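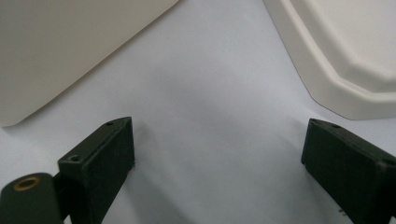
The table, the morning Ama started on it.

Ama Nartey had the flat until five o'clock. After that the agent wanted the keys back, and the skip from Wastora was only paid up to then as well. She had already carried the bedroom down. The kitchen she had left, and the kitchen was where her aunt had kept everything.

She began with the drawer under the kettle. Rubber bands, takeaway menus, a tyre gauge, batteries that might or might not have been any good. She put the batteries in a bag for the hardware store and tipped the rest into a box. Then she wiped the table down with a tea towel and set out whatever she hadn't made up her mind about.

Mr Liew from number 56 came up the stairs at ten with his dog, Diver, on a bit of rope. He had known her aunt since before Ama moved to Adedstead. He stood in the doorway and asked if she wanted a hand, and she said he could do the pantry if he didn't mind flour moths.

"I don't mind them," he said. "I've got my own."

He was slow at it. He read the label on every jar before he put it in the garbage bag. Diver lay down across the doorway so that Ama had to step over him each time she took something to the landing.

Around the back of the tea, behind a packet of crackers, Mr Liew came across a tin of herbal candy. He brought it out and put it down on the table without saying what it was. It was the gold tin with the red label, the one her aunt had carried in her handbag on the bus and offered to people who coughed. Ama had been offered it all through primary school. She had hated the taste until she was grown up, and then one winter she had bought a tin of it herself.

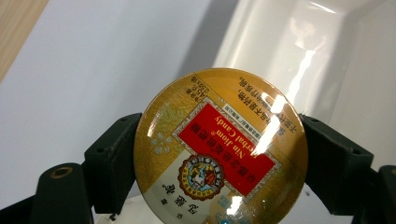
"What are you doing with the table?" Mr Liew asked.

"My cousin's taking it. He's bringing the ute at two."

"Good. It's a good table. She paid almost 300 dollars for it and she told me about it for a year."

"She told everyone," Ama said.

They had lunch standing at the sink, cheese sandwiches off a paper bag, and Diver had the crusts. Mr Liew talked about the old laundry downstairs and the colour it used to be painted. Ama listened to some of it. She was thinking about the pots, and whether her own cupboard would take the big one. She decided it would if she got rid of the wok.

Her cousin was late. When he did turn up they took the legs off the table on the landing and he complained about his back, and Mr Liew held the screws in his cupped hand the whole way down to the street. He wouldn't put them in his pocket.

Upstairs the kitchen sounded different. Ama swept the floor, then swept it again where the table had been, as the lino was a darker grey there and looked dirty even when it was clean. She checked the oven. She found a peg on the windowsill and put it in her jacket with the tin.

At ten to five she locked the door and knocked at 56 to say thank you. Diver barked. It was a while before Mr Liew came to open it, and when he did he had his reading glasses on and was still holding the screws.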